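1/ Monday night bedroom reset thread, because I'm flying out to Cotow on Friday and the clothes have won. White sheet's on the bed, one black heap on top of it. Starting there.

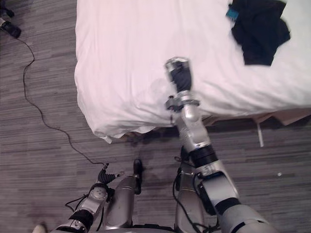 2/ Teal one next. It creases if you so much as look at it

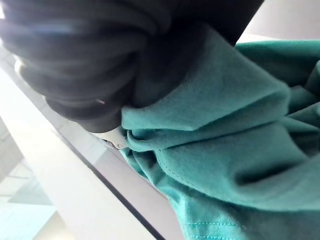 so I'm rolling it, sleeves in first, then straight into the bag. Room for 4 tops if I'm strict!

3/ Sheet still needs tucking in on the near side. Ugh, corners.

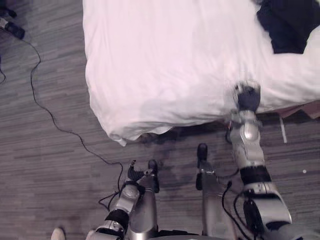 4/ Love a double row of stitching on thick grey fabric, so this one's coming too.
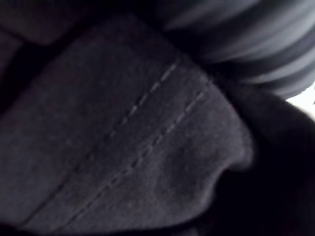
Last edited: December 4, 2023

5/ Bag shut. Tea now.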